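Notes from the software bench
Waltby Robotics Newsletter, 7 May 2018

If you have walked past the Nedwood bay lately and heard somebody cheering at a drawer, sorry, that was us! The new grasp planner has been merged, and it is the most fun we have had with the control code in ages.

Some background for those who only see us in the canteen. The old planner, which we inherited from Atovstead, treated opening a drawer as one long movement. It found the handle, worked out a straight path to it, and then played that path back more or less blind. Lovely when the cabinet was exactly where the map said it was, and hopeless when it had been nudged by the width of a thumb. The new one (we call it Chatzigeorgiou, the branch name stuck) keeps looking while it moves. It makes a fresh guess at the handle position 40 times a second and bends the path to suit, so the arm no longer has to commit to anything early on.

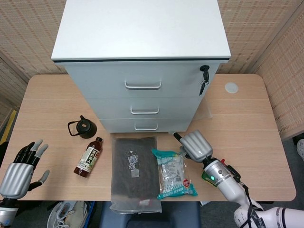
The hard part was clutter. Shiny packets and see-through bags are horrible for depth sensing - you get holes in the point cloud, or a surface floating well behind the real one - and the old code would happily plan a path straight through a hole. Chatzigeorgiou treats missing depth as "something might be here" and keeps its fingers above it until a second view says otherwise. It makes for some slightly fussy detours, but we can live with fussy.

Metal bar handles were the other headache. They pick up reflections, and the detector used to see two bars where there was one. We retrained it on 1800 hand-labelled images, and we also taught the planner to trust the drawer front more than the handle. Find the big flat face first, then look for a bar across it. So simple, and it took us until the third rewrite to try it.

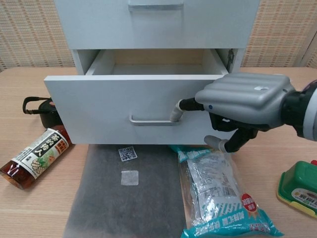
Fingertip at the handle, lower drawer partway open.

Next up is pulling force. At the moment the controller follows a fixed curve, and we would much rather it felt its way along the slide and eased off near the end stop. There is a rough version on the force-control branch, and ticket 1705 has the open questions, mostly to do with filtering. If you know anything about noisy torque readings, please come and find us!

The replay viewer has had some love too. You can now scrub through a run and see the planned path and the real one drawn together, with each replan marked as a small tick. Update to build 43 to get it, and clear your old cache first or the ticks will land in the wrong places.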